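Minutes / Members' Meetings

Saturday, March 11, 2023
Notes by Urszula Zawadzka

Typed up fast from my notebook, shout if I got something wrong.

Meeting held after the open day at Tokarz, in the front office, door open so we could still hear if anyone came in. Started late. 8 of us, two had to leave early.

1. Last minutes
Read, ok. One fix – the August visit was to Wodier, not the other way round. They came to us the year before.

2. Open day numbers
164 through the door by the sign-in sheet. We printed 197 badges so nearly enough left over to start the next one, minus the ones with the old logo. Morning was packed, after lunch much slower. Agreed the 90 minute tour is too long for kids and for anybody who has been standing since breakfast. Cut the stockroom part, start with the robots next time and not end with them.
Sign-in sheet needs a column for email. Same note as last year!!

3. Cloth handling demo
Most of the discussion. Two arms, one green table, yellow-orange and gray cloths. Visitors stayed at this one longer than at anything else and asked the most questions there. Main ones:
– why cloth and not boxes. Answer given on the day was that cloth never lies the same way twice. Good answer, put it on the poster.
– how strong is the grip. We didnt have a figure. Somebody to find out before next time.
– can it do fitted sheets. (Asked at least by every second family.) No.
– what does one cost. Send those people to the desk.
Group from Teltbridge wanted to know if the arms could be told apart from where the public stands, they kept losing track of which one the speaker meant. Fair. Labels on the bases, big letters, A and B.
Naro asked for a closer look at the fingers. Agreed a spare set on the desk that people can pick up would do it, safer than everybody leaning in.

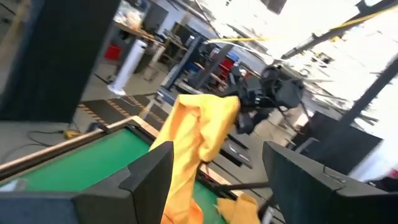
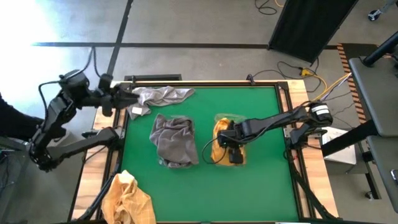
Cloth demo at the open day, robot arms at the green table.

Talk itself went ok. Speaker too quiet for the back row, and the compressor next door didn't help. Borrow the small PA from upstairs. Also he was going throught the slides before the arms had done anything – people want to see it move first, then hear about it. Swap the order.

Suggested a fixed program for the demo, same cloths in the same order every time. Some for, some against. Against: looks canned, and visitors liked calling out which color to take. Left it that we do one fixed run at the top of each hour and take requests after that.

4. Floor and cables
Long one so short version. Cables on the floor near the table need proper covers before we let a crowd in again. Striped tape is fine for staff, but strollers and wheelchairs are another matter. Covers to be ordered, two quotes first. Line for the public to be moved back one pace.
Wheelchair users had a poor view over the shoulders of the others. Keep a gap at the front, with a sign.

5. Feedback cards
Got a good pile back, not counted yet. Read out a few:
"More of the robots less of the video."
"My daughter would like a job here, she is six."
"Coffee line too long."
Urszula types up the rest and puts them on the shared drive.

6. Follow up visits
Teltbridge want to come back on a weekday with their own samples, towels mostly. Yes in principle, need a list of sizes from them first. Wodier offered to host the next joint demo day, we pay travel. Naro want slides – send the PDF, not the editable file.
School asked for a half day in August. Not agreed, too close to the move. Offer them the fall.

7. Actions
Labels A and B for arms – before next demo
Grip figure – ask the supplier
Cable covers – two quotes
PA – book it now, it gets taken
Shorter tour route – draft by next meeting
Thank you mail to everybody on the sheet we can acutally read – Urszula

8. AOB
Left at the coat rack: one umbrella, one child's glove, a thermos. With reception till the end of the month.
Parking, again. Held over.

Closed when the pizza came. Next meeting same room, date to follow by email.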